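Planning and paying for a two-arm table: your questions answered

We get a steady trickle of messages from clubs, school workshops and small labs who want a pair of arms and don't know where to begin with the money. Lovely! It's our favourite kind of message. These are the questions that come up most at Jollstead, with answers from Osamu Wada, who looks after the build side, and Tsutomu Kobori, who does the ordering.

Do I really need two arms, or should I start with one?

Start with two if you can stretch to it. So many everyday jobs want a second hand: holding a box still while the lid comes off, passing something across, steadying a bag. If the budget only covers one this year, buy the wider table and rails anyway and leave the second position free. Adding an arm to a frame that was sized for it takes an afternoon. Rebuilding a frame that wasn't takes a fortnight and a lot of swearing.

How should I split the budget?

Osamu's rule is that the arms and grippers get 70 per cent and everything else gets 30. "Everything else" sounds generous until you list it: frame, tabletop, rails, cable duct, control boards, power supplies, lighting, spare cable, screws you will lose. The first quote we ever wrote had no line for cable at all, and we've been teased for it ever since.

How big should the table be?

Measure reach first, table second. You want both grippers to be able to meet comfortably somewhere over the middle, with room behind them for whatever they're working on. Before you order a top, tape the outline on a floor and lay cardboard strips cut to arm length across it. It feels silly and it works brilliantly. 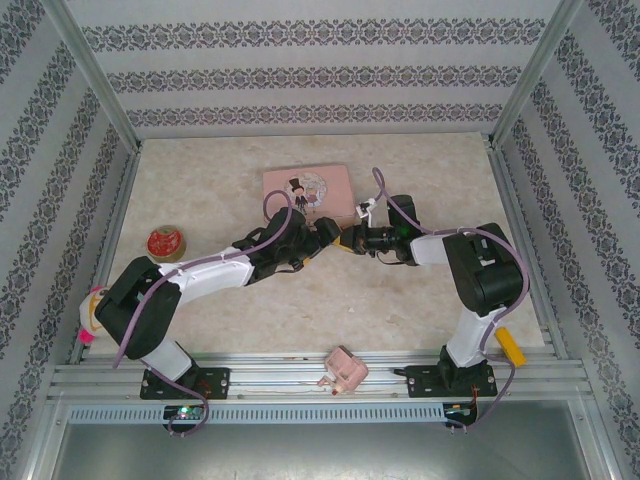 Both arms on the front rails, grippers meeting over the tabletop, with the boards and slotted duct below.

What about mounting?

We're big fans of slotted aluminium rail along the front edge. You can shift a base plate sideways, tighten it up and carry on with your day. Fixed plates bolted through the tabletop cost less, but you have to be very sure of your spacing, and first-time buyers never are (we certainly weren't).

How much cable should I allow?

More! Each arm needs enough slack to swing out fully without tugging, plus a tidy way down past the elbow to the boards. Purple, orange, plain grey, any colour will do, but pick one that stands out against the arm so that you notice a snag early. Order two spare lengths per arm at the start, while postage is already being paid.

Should the enclosure have walls?

Back and sides, yes, if there's any money left for them. They give you a steady background and stop small things rolling away. The covering can be cheap: patterned wallpaper, plain board, whatever you fancy, so long as it isn't shiny.

What do we budget for the things the arms handle?

Set aside 200 pounds and then try not to spend it. Tins, plastic boxes, soft toys and blocks are all terrific practice objects, and most buildings are full of them. Go for a mix of hard and squashy, round and square. Kobori keeps a shopping list for the gaps and raids the charity shops on a Tuesday.

Are the Olter and Maruyama kits interchangeable?

The frames are. The base plates have different hole patterns, so ask for the Tovden adapter when you order, and ask for two.

How long will it take to arrive?

Arms are the slow part. Allow 7 weeks from order to delivery, and longer if you order in July. Frame parts come much sooner, so get the table standing and the duct fitted while you wait.

Can we come and see one before we buy?

Please do! Bring your measurements and the fussiest object you hope to pick up. Drop us a line first so that one of us is free to show you round.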